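Progress Report to the Lambrakis Fund
Project: Learning two-handed household manipulation from handheld demonstrations
Prepared by Ourania Kalogeropoulos for the Trusis group
January 20, 2024

Dear Dionysis, and dear colleagues at the Fund,

Thank you for your patience with this one. I had promised it before the holidays, and then the retraining took longer than we had planned for, and I did not want to send you half a result when the other half was sitting on the cluster waiting its turn. You will find it a longer letter than the last, mostly good news, with one section toward the end that I would ask you to read carefully before we next speak.

Where we are with collection

When we wrote the proposal we said we would gather demonstrations in ordinary homes, using a pair of handheld grippers with printed marker cubes and a camera worn at head height, and that we would do it without bringing a robot into anybody's living room. We have kept to that. The set now holds 2,458 demonstrations, of which 1,311 have passed the full check and are in use for training. The remainder are not lost. Most of them are waiting on a second look by Kosmas Konstantinidis, who has been very strict about hand-pose tracking, and I have come around to thinking he is right to be. Early on we let through episodes where one of the marker cubes went out of view for a moment and the position was filled in by guesswork, and the policy learned those guesses just as faithfully as it learned everything else.

Each person is given a short task card and a few minutes to get used to the grippers, and after that we leave them alone. In the first months we corrected people a good deal ("a little slower, please, and bring the left hand back to the start"), and the recordings came out stiff. Crisanto Maglaya, who looks after the home visits, suggested we stop doing that, and the newer recordings look much more like the way people handle things when nobody is fussing over them. They vary more, too, which made Vangelis Kouris nervous on the modeling side until he saw the validation curves.

The main result

The question you funded was whether a policy trained only on handheld demonstrations could be run on a real two-armed robot it had never seen in training. We tested this on the Stalow bench in our own lab, with 200 trials spread over the task list, and the robot finished the task in 80 percent of them. I will admit that I had hoped for less and told the others to expect less, so there was a fair amount of happy noise in the corridor that afternoon.

What made the difference, as far as we can tell, was the change in how we represent the hands. The first model predicted where each gripper should be in the room. The current one predicts where each gripper should go next compared with where it is now, and also where the two grippers are in relation to each other. Vangelis had argued for the second part since March, and he has earned the right to remind us of it. Tasks where the hands share an object improved the most. One-handed tasks hardly changed, and I think that makes sense, though we have not yet run the comparison that would let me say so in print.

We also learned something about lighting, a bit by accident. Recordings from evening visits, with lamps on, were harder for the tracker, and we had been quietly dropping many of them. Once Kosmas adjusted the exposure settings we could keep far more, and the policy became steadier in the dimmer corner of the lab.

Flat, shiny and see-through things

Now to the part I mentioned at the start. Our failures are not spread evenly. They gather around objects that are thin, round or transparent, and glass plates are the worst of the lot. The wrist has to come in low, the fingers have to find an edge that the camera barely sees, and people solve this with small adjustments that they could not describe to you if you asked.

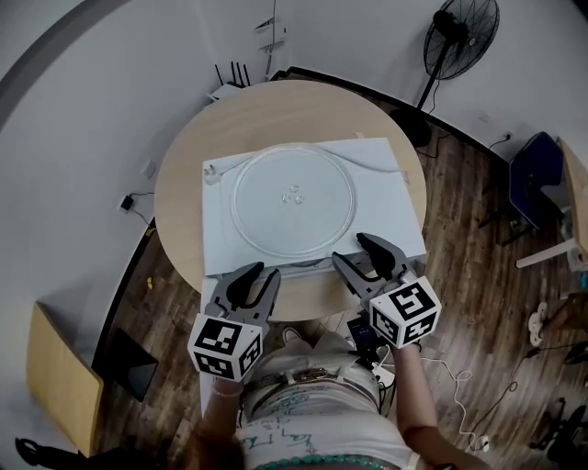

We have therefore begun a separate round of collection devoted to glass and other clear items, still in homes and still with both hands. Crisanto has asked the families to use whatever surfaces they would normally use, because we found that a policy trained on one kind of tabletop became oddly attached to it. Kosmas is adding a check on the closing width of each gripper, so that we can tell a real grasp from a near miss without somebody watching every recording from start to finish. I should say plainly that we do not have robot results on these items yet, and I would rather not guess at a number.

Budget and people

Spending is on plan, apart from the marker cubes. We reprinted a full set on a matte material after the first ones gave us trouble with glare, and that came out of the travel line, with your kind permission. The Honance storage contract has been renewed on the same terms.

What comes next

By the end of March we would like to have the glass set checked and one round of robot trials done on it. Vangelis will also write up the relative-hands result, and we would be glad to have your comments on the draft before it goes anywhere. If the Fund would like to visit, the bench is running most mornings – please give us a little warning so that we can have coffee ready and the arms already warmed up.

With thanks and warm wishes from all of us,
Ourania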